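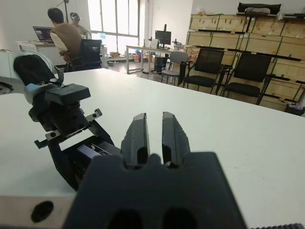 Every March I get asked whether I've bought the robot yet. The robot, singular, as if there's one and we're all on the waitlist. So: a thread on whether machines can do the chores. Mine or the shop's, I'm not fussy.

My stake in this: I spend my working life on a repair bench and my evenings looking at a laundry basket. I'd hand either one over tomorrow. I'd throw in the cat's litter tray as a signing bonus.

Start with the good news. Floors are done. My Millus vacuum has been going 4 years and only eats a sock when I've left one out, so that's on me. Dishwashers were done before I was born. We stopped calling them robots once they worked, poor things.

Now the bad news, which is everything above floor level. Laundry goes in a machine and comes out of a machine, and in between those machines and the drawer there's me, holding a fitted sheet by what I hope is a corner.

Shop floor's the same story with better lighting. A Fimport line will put the same screw in the same hole 1000 times and never once ask about lunch. Turn the part ninety degrees and leave it on a bench, and everybody has to have a meeting. 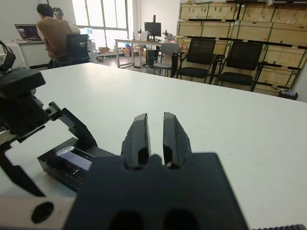

Small black box, two sets of fingers. My kind of bench job.

People see a job like that and say, "is that all?" Yes, that's all. Go pick a flat shiny thing up off a flat table wearing oven mitts and then come back and tell me about the dishes.

We do a lot of this by cheating. I slide the thing to the edge of the bench and pinch it there. I use a fingernail. I tilt it against my other thumb. None of that is written in the work instructions at Bech, where I did my time, because whoever wrote them has thumbs too.

And shiny is a pain all by itself. Glare moves when you move. I've reached for a reflection myself, before coffee, and I've had eyes for ages.

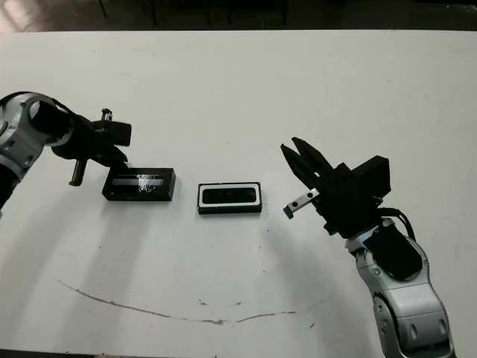
Box on the left, tray with a white rim on the right, one arm each side.

Two arms is the bit I'd pay for. Most chores are secretly two-handed: one hand holds the jar, the other one swears at the lid. Folding, peeling, getting a case onto anything. A one-armed kitchen robot is a very expensive spoon rest.

Someone's going to reply with the Hadix video, the one where it folds a towel. I've seen it. Lovely towel. I'd like to see it do the next towel, the damp one that's been under the dog.

My test is dull. Ten jobs, 10 goes at each, in my kitchen, with my rubbish lighting, and I'm allowed to leave the room. I don't care if it's slow. I'll be at the pub. 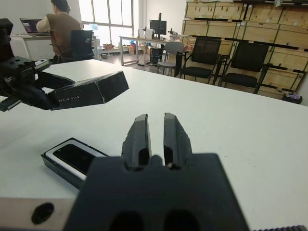

Would you let one near your own phone?

On a bench with somebody watching, sure, and I'd use the old phone with the crook battery. For the one I pay off every month, ask me again when it's managed 835 of somebody else's.

Anyway, the sheets are still in the dryer. Muting this now.

38 replies · 112 reposts · Share
Last updated: March
Back to top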